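Home News Recipes Swaps Back issues Contact

Newsletter > May > Kitchen corner

Rice without the fuss

I have been promising Nest a piece on rice for months, so at last I have sat down and done it. I was a saucepan person for 18 years and burnt the bottom more often than I care to admit (ask anyone who has eaten at mine!). Then Zhuoran Tang talked me into trying a rice cooker and I've hardly boiled a pan of rice since.
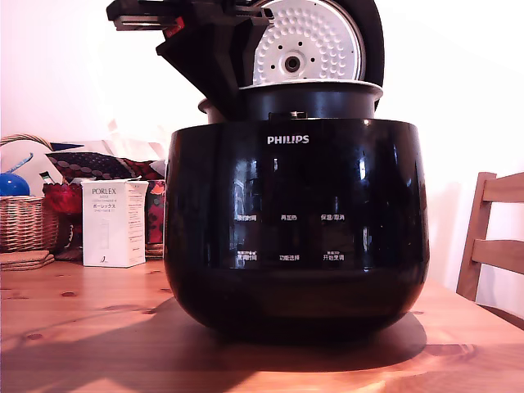
Words: Heledd Pugh | 13 May 2024

The buttons on the Philips are all in Chinese, six of them, and I only really use the one at the bottom right, 开始烹调, to start it off. Zhuoran wrote me a little list for the rest - reheat is top middle, and keep warm and cancel share the button next to it. I've stuck it inside the cupboard door.

For the two of us I rinse a mugful of rice until I get bored, add a bit more water than rice and leave it shut for ten minutes once it's done. Huw Rosser puts a knob of butter in his and I may never forgive him.

Do wipe the dimply plate under the lid as well, it's easily forgotten. And if you've got a good way with leftover rice, send it to me by the end of May - I have room for two on the next page.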